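Drikdale Textile Programme
Soft Goods Construction, Unit 8: Openings, Straps and Load Paths
Handout to accompany the lecture

Scope. The unit covers how a sewn bag carries weight, and how the position of the opening affects the strength of the shell. Stitch classes were dealt with in Unit 3 and are assumed here.
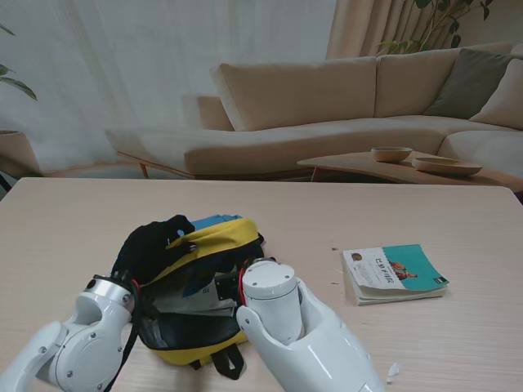
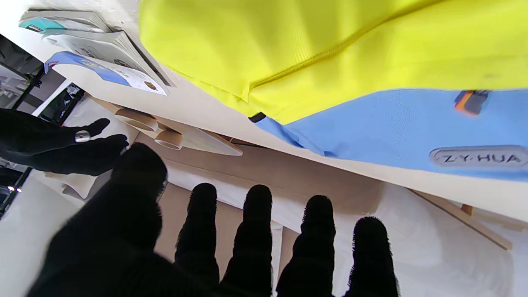
First picture: yellow and black backpack with the mouth open and the shoulder straps on the table.

1. Load path

The weight of the contents acts on the base panel. It passes through the base seam into the back panel, then up to the strap anchors. The front panel carries little of it in normal use. A heavier cloth on the front therefore adds mass and resists wear, but does not raise the working load.

Each shoulder strap has 2 anchors, upper and lower. The upper anchor takes most of the load and is pulled away from the panel at an angle. The lower anchor mainly holds the bag close to the body.

2. Openings

Any opening breaks the shell. Force that would have crossed the cut line must go round its ends, and stress is highest at those points. Zip ends should be closed with a bar tack or a folded tab. A stop on the tape alone is not sufficient.

A long curved opening gives good access but leaves the top of the bag without stiffness. When part filled, the bag folds at the level of the contents. A short straight opening keeps its shape better and is slower to pack.

3. Seam allowance

Use 8 mm for body seams in coated cloth. Bind all raw edges inside the bag. Where webbing enters a seam, let it run past the stitch line and sew across it twice.

Common faults:
Webbing trimmed flush with the seam.
Needle too large for the coating, leaving a line of holes that tears.
Anchor sewn to the lining only.

4. Reading and exercise

Read the Leiva notes on webbing, sections 2 and 3. Then draw the load path for a bag with one diagonal strap, marking the points of highest stress. State where you would add a second layer of cloth and on which side of the panel.

Drawings are due at the September workshop.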